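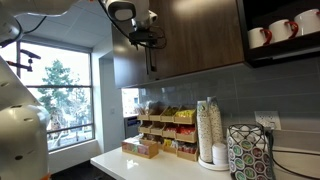 Re: [primden-tenants] Window film, final call for sign-ups

From: Rostislav Matoušek
To: primden-tenants
Date: Sep 2, 2022

Blažena wrote:

> Hi all, last reminder on the Prenditero film. Firkilley came back
> with a price of $1449 per suite, or $1141 if at least half the
> building signs up together. The rep says it blocks up to 60 percent
> of solar heat, stops the furniture from fading, and cuts winter
> heating as well because it reflects warmth back into the room.
> With the savings he expects ($457 a year for a typical suite) it
> pays for itself in under three years. Please tell me yes or no by
> the middle of September so I can hold our spot.
>
> Blažena Krajčí

Blažena, thanks for doing the legwork. I know you've been chasing people on this for weeks and I don't want to be the one who sinks it. But I'm a no for now, and I'd like others to hear why before they sign.

Start with the $457. A year of savings for a "typical suite." Typical where? I asked the rep on the phone and he told me it was a modeled number. Modeled on what building, in what climate, with what glass? He said he'd get back to me. He hasn't. I went through our own electric bills and we don't spend enough on cooling for a film to save us that much, even if it did everything on the flyer. If your suite is different, please look before you take my word or his.

Then there's "up to 60 percent." Up to is doing a lot of work there. Sixty percent of the heat from the sun hitting the glass straight on, I assume, with the darkest film they sell. The sample he left with us was the light one. Same brochure, same number. When I asked whether the light film also gets 60, he said it "performs comparably." I sell insurance for a living and I know what that sentence is.

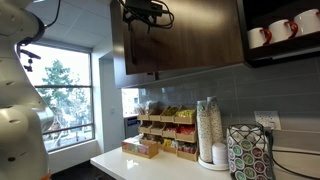
The film also can't save heat that never gets in, and the flyer treats every window in the building as if it stood in full sun all day. Our side faces north. We get plenty of light in the kitchenette, and I'm not complaining about that, but there's a dark evergreen standing right outside and I doubt the sun ever lands on that sill long enough to warm it. Paying $1141 to darken that window makes no sense to me. The suites over the parking lot may have a real case. I've been in Hrnčiar's front office in the late afternoon and it was miserable.

As for winter, I'm even less convinced. A film that keeps sun out in July also keeps it out in January, when most of us would like to have it. The rep says the reflected room heat more than makes up for it. Maybe it does, with the right kind of film. The sample sheet doesn't give a winter figure at all, only the word "yes" in a column headed Year Round Comfort. I'd want a number there, and I'd want to know who measured it. 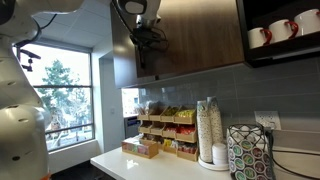 And the payback math leaves out whatever goes wrong. Some makers of double pane windows won't honor the warranty if you put film on the inside, because the glass can run hotter and crack at the edges. I don't know whether that applies to ours. Neither did the rep, which bothered me more than anything else he said. Firkilley's contract covers peeling and bubbling. It says nothing about the glass. So if a pane goes, who buys the new one, the tenant or the landlord? Has anybody asked the landlord if we're even allowed to do this?

On fading, I'll give them half a point. Cutting UV should slow it down. But regular light fades things too, and so does heat, and film doesn't stop all of that. If you have a nice rug in direct sun, you could also move the rug, or buy a shade. We bought a plain roller shade for the front room in the spring and I have no complaints about it.

What would change my mind:

- the spec sheet for the exact film being quoted, light or dark, with a winter figure on it
- a letter from whoever made our windows saying film is okay
- one suite on the sunny side trying it through next summer, with bills from before and after
- the landlord's answer in writing

I'd chip in for the trial suite, even though it wouldn't be ours. If the bills come down anything like the rep says, I'll tell this list I was wrong and sign up the same week.

Also, I don't love the deadline. The group price is good "through September only," and it was good "through this month only" on the last flyer too. I think it will still be there when we call in the spring.

Blažena, if you have the spec sheet already, could you send it around? The link in your first message goes to a login page for me.

Rostislav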